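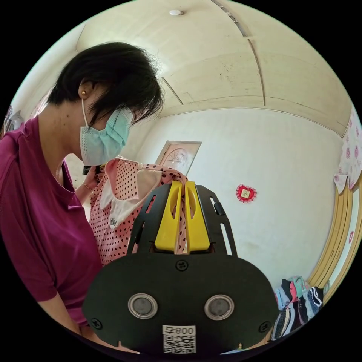
Hand-held gripper for folding clothes, build thread
Workshop Builds > Grippers and end effectors

dotwinder
Second version of the hand-held gripper is together. Yellow slotted fingers, black bracket with side arms, wide plate underneath. I want to record folding and then move the same fingers to an arm later. Budget is 500 for the whole thing and I'm at 289. Thin cotton is fine. Collars and anything twisted are where I lose it.

Trunex_fan
What's the slot in the fingers for? I'd fill it. You're giving up contact area right where you need it.

dotwinder
It lets the finger bend a little around a seam. Version one was solid and it skated off hems.

socorro_n
Disagree with filling it too. I ran solid fingers on my Dullis arm from June on and ended up cutting slots by hand. Mine are 35 mm long, so yours may behave differently. 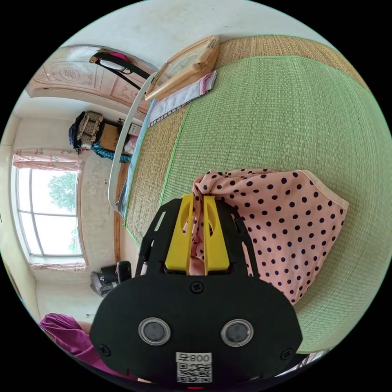
Reading time: 2 min

dotwinder
Polka dot cloth on the bed, one pinch between the fingers, the rest lying on the straw mat. I like the mat for this. The weave gives the fingertips something to push against.

Trunex_fan
A mat is a bad test surface. Get a flat board and you'll know if it's the fingers or the weave doing the work.

amparo.t
People fold clothes on beds. If it only works on a board, what do you do with it at home?

Trunex_fan
You start with the board and go to the bed after. Otherwise you can't compare anything.

socorro_n
Both of you have a point, but I'd test on the bed. Check the screws on the side arms first. Mine backed out and the grip went soft, and I blamed the fingers for a week.

dotwinder
Will check them tonight. I'll do one set on a board as well, same cloth. Does anyone have a source for softer fingertip pads? Usuga wants an order of 2,000.

amparo.t
Ask in the Jokisora group buy thread. I got a small bag there.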